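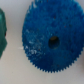 *Large blue spur gear from the Lidard teaching set, marked face uppermost on a pale flat surface.*

# Lidard Large Spur Gear, Blue

**Supplied by Surnetti Educational Equipment, Plallcombe**
**Order reference:** LID-145-B
**Sold:** singly, or as part of the Lidard Gear Train Set

The Lidard Large Spur Gear is the largest wheel in the Lidard range of plastic gears for schools, colleges and training workshops. It is used for demonstrating speed reduction, direction of rotation and the relation between wheel size and turning force. It may be bought as a spare for an existing set or as a first item for departments that intend to build up their own stock over several terms.

The gear is moulded in solid blue plastic with a matt face. A fine, pointed tooth runs round the whole of the rim, and a plain round bore is provided at the centre. A small white marking is placed on the face, a short distance in from the teeth.

## Specification

| Item | Detail |
|---|---|
| Type | Spur gear, straight-cut teeth |
| Colour | Blue |
| Material | Moulded plastic, matt finish |
| Overall diameter | 145 mm |
| Bore | 19 mm, round, smooth |
| Keyway | None |
| Highest recommended speed | 300 revolutions per minute |
| Lubrication | None required |
| Fits | Lidard plain shaft and Lidard bench spindle |

The tooth form is common to all current Lidard spur gears. It is not the same as that of the Fourie classroom gears, which have a coarser tooth, and the two makes must not be run together. Customers who hold a mixture of both are asked to read the section on fitting before placing an order.

## Intended use

The gear is intended for hand-driven and light motor-driven demonstration work under supervision. Typical uses are:

- simple gear trains of two or more wheels on a bench board;
- comparison of a large driven wheel with a small driver;
- model winches and lifting gear carrying light loads;
- counting and timing exercises in which one turn of the large wheel is compared with several turns of the small one.

It is not intended for machinery, vehicles or any equipment on which a person's safety depends. It should not be used to replace a metal gear of similar size.

## Choosing between the bore fittings

The gear is supplied with the bore open. Two ways of mounting it are available, and the choice depends on whether the wheel is to turn freely or to be driven.

**Free-running.** The gear is placed directly on the Lidard bench spindle and kept in place with the collar supplied with the spindle. The wheel will turn on the spindle with very little drag. This arrangement is suited to idler gears and to most introductory work.

**Driven.** The gear is fixed to a shaft by means of the Lidard clamping hub, which is ordered separately. The hub passes through the bore and grips the wheel from both faces. The hub screws should be tightened by hand, a little at a time on each side, so that the wheel stays square to the shaft.

Adhesive should not be used to fix the gear to a shaft. Gears returned with adhesive in the bore cannot be exchanged.

## Fitting and setting up

1. Check that the teeth are clean and that no grit is lodged between them.
2. Place the gear on the spindle or hub with the marked face towards the user.
3. Bring the second gear up until the teeth meet, then move it back by a very small amount. The wheels should turn without binding and without rattling.
4. Turn the train by hand through at least one full turn of the large wheel.
5. Fit the guard before connecting any motor.

Tight meshing is the most frequent cause of wear. As the teeth are fine, a small error in spacing has a greater effect than it would on a coarse gear, and a train which feels stiff should be reset and not forced. The slotted Lidard bench board allows the distance between spindles to be adjusted without tools. The older drilled board can also be used, although the spacing of its holes does not suit every pair of wheels. A chart of suitable positions is sent with each drilled board and can be had on request from the Plallcombe office.

## Care and storage

The matt face marks easily. Light scuffing and a dusty look are to be expected on gears in regular use and have no effect on running. The face may be wiped with a soft damp cloth and a little washing-up liquid. Solvents, scouring pads and dishwashers must not be used.

The teeth should be cleaned with a dry, soft brush, worked along each gap from one face to the other. Oil and grease should be kept away from the wheel, as they hold dust against the teeth.

Gears should be laid flat or hung by the bore on a smooth peg. They should not be stood on the rim for long periods, and heavy items should not be stacked on top of them. A sunny windowsill is not a suitable place for storage: the colour may fade and the wheel may lose its flatness.

## Inspection

Departments are advised to inspect each gear at the start of term. The following points should be checked:

- **Teeth:** any wheel with a broken or flattened tooth should be withdrawn.
- **Bore:** the edge should be smooth to the touch. An uneven or enlarged bore will cause the wheel to wobble.
- **Face:** surface scratches may be ignored. Cracks running from the bore towards the rim may not.
- **Flatness:** the wheel should lie level on a flat surface without rocking.

A withdrawn gear may be kept for display or sketching, provided that it is stored apart from the working stock.

## Supply and recent changes

Since the present mould was brought into use, 1,546 large gears have been supplied, both singly and in sets. The mould was revised in May following comments from customers, and the edge of the bore is now finished before packing. Gears from before and after this change have the same teeth and may be used together in one train.

The former grey version is no longer made. Remaining orders for grey wheels will be met in blue unless the customer asks for the order to be cancelled.

Product development for the Lidard range is led by Lorenz Aebischer. Comments on the fit of the gear, and in particular on its use with drilled boards, are passed to him and are considered when the mould is next serviced.

## Ordering

Orders are accepted from schools, colleges, libraries, training centres and private customers. Schools and colleges may order on account. A written order number is required in such cases, and delivery cannot be arranged without it.

Single gears are sent flat in a card sleeve. Larger quantities are boxed with a paper layer between the wheels, and it is suggested that the box be kept for storage. Orders received before noon are normally prepared on the same working day.

Goods may be returned unused within one month of delivery. Faulty gears will be replaced without charge when they are returned with a short note of the fault and of the way in which the wheel was mounted. Damage caused by running above the recommended speed, or by running with gears of another make, is not covered.

### Related items

- Lidard Small Spur Gear
- Lidard Medium Spur Gear
- Lidard Clamping Hub
- Lidard Bench Spindle with Collar
- Lidard Slotted Bench Board
- Lidard Clear Guard, large

### Contacts

**Orders and accounts:** Isla Semple, Sales Office, Surnetti Educational Equipment, Plallcombe

**Technical questions and fitting advice:** Arnar Bjarnason, Workshop Equipment

**Returns and replacements:** Shona Moffat, Stores

Please give the order reference LID-145-B in all letters and messages concerning this item.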